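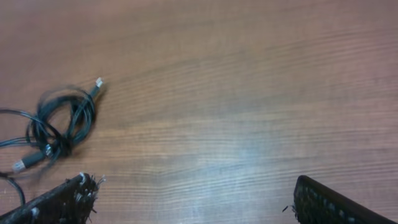

**Figura 1.** Tampo de madeira com veio ondulado.

## 3.2 Como perguntei pelo brilho

Confesso que comecei esta parte meio às cegas! Queria saber se as pessoas preferem verniz com brilho ou mate, e mandei o questionário a 297 clientes da Restwood (responderam 59, já fiquei contente). O veio à vista, como na Figura 1, agradou a quase todos; já o reflexo dividiu muito as opiniões. Preben Norðdahl sugeriu-me repetir tudo em outubro, com outra luz, e foi o que fiz.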